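Clondby Sowa Two-Arm Garment Folding Station

Product page last revised January 1, 2020

Overview
Specifications
What it can and cannot fold
Installation
Ordering and support

Overview

The Sowa is a bench station with two robot arms that lays out and folds short-sleeved tops. It is sold to small laundries, uniform rental shops and research departments that want a working setup without building one from parts. It is not a home appliance, and we do not expect to offer one soon.

Customers often ask us if a machine can do the laundry yet. The short answer is that it can do part of one step. Washing and drying have been automatic for decades. Sorting, turning sleeves right side out, spotting a missing button and putting the finished stack on the correct shelf are still done by hand at every site we supply. The Sowa works on the step between the dryer and the shelf, and only for the garments listed on this page.

The difficult part is the cloth. A box or a bottle keeps its shape when it is picked up. A shirt does not, and every time it is put down it lands differently. The Sowa deals with this by holding the garment at two points and drawing it out along the table before any fold is made. Each gripper carries its own small camera for a close view of the fabric edge.

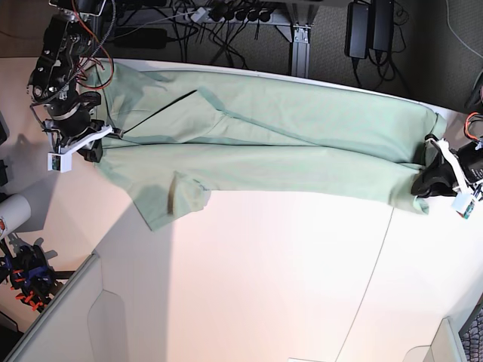
Specifications

Arms: two, bench mounted
Grippers: two-finger, one per arm
Cameras: one per gripper, plus one overhead
Work surface: white, joined sections, wipe clean
Fabric weight: light to medium jersey and scrub cloth
Largest garment: adult XL, short sleeve
Queue: up to 40 garments, loaded one at a time by an operator
Warranty: 7 months on grippers, two years on arms
Software: Gravgate 3, supplied with the station

The finger pads wear out first. Expect to change them every 50 hours of folding, sooner if you run a lot of rough cotton. A set of pads takes a few minutes to fit and needs one hex key, which is in the box.

What it can and cannot fold

We would sooner lose a sale than ship a station to someone who will be unhappy with it, so please read this section before you ask for a quote.

Works well: plain T-shirts, scrub tops without ties, polo shirts with the buttons closed.

Works with some help: tops with a chest pocket, very thin fabric, anything with heavy static. An operator may need to step in and reset the garment by hand.

Does not work: long sleeves, hoods, trousers, fitted sheets, socks, and any item still damp from the wash. Black fabric is also a problem under some ceiling lights, as the cameras lose the edge of the sleeve.

Most of the work goes into getting the garment flat. Once both sleeves are clear and the body is square, the folding itself is three moves and seldom fails. Getting there is less predictable. A sleeve that has doubled back under the body may need several tries, and a collar can fold over on itself when the cloth is dragged.

A light-colored top on a white table is a fair test of this. There is little contrast between the cloth and the surface, and the arms throw shadows that can look like a fold or an edge. Gravgate 3 handles these shadows better than the version before it, but not perfectly.

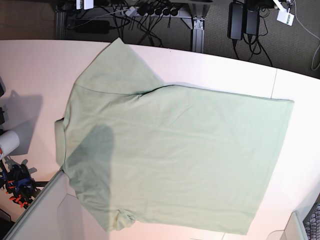 If the software is unsure where a sleeve ends, it stops and asks the operator to confirm. You can turn this prompt off. We suggest leaving it on for the first 100 garments at a new site, until you know how the station behaves under your own lights.

Speed is the other common question. A trained person folds faster than the Sowa, and will go on doing so for some time. What the station offers is a folding position that does not have to be staffed every minute. One operator can load it, go and sort the next bin, and come back when it calls. Shops that have a steady flow of identical tops get the most out of this. Shops with mixed household laundry get very little, and we usually advise them to wait.

Bogumił Duda, who runs our test room, keeps a list of garments that have beaten the station. It is included in the manual as Appendix C and is updated with each software release. If you have an item that you think belongs on it, send us one and we will try it.

Installation

The station needs a level floor and clear space on all sides for the arms to swing. Carpet is fine if it is short and firm. Power supplies may be placed on the floor behind the table – keep the cords out of the walkway. Daylight from a side window can confuse the overhead camera, so a blind is recommended.

Setup is done by our technician in one visit. Operator training is given the same afternoon and covers loading, stopping, pad changes and clearing a snagged garment. No programming is required for normal use.

Keep hands off the table while the arms are moving. The stop button should be mounted on the operator's side, within reach of the loading position.

Ordering and support

The Sowa is built to order in our Grirkton workshop. Orders placed now will ship in April. Spare pads, gripper cameras and table sections can be ordered separately using the parts form in the manual.

Stations bought with Gravgate 2 can be moved to version 3 at no charge. The overhead camera has to be recalibrated after the change – allow an hour, and have a plain T-shirt ready for the test run.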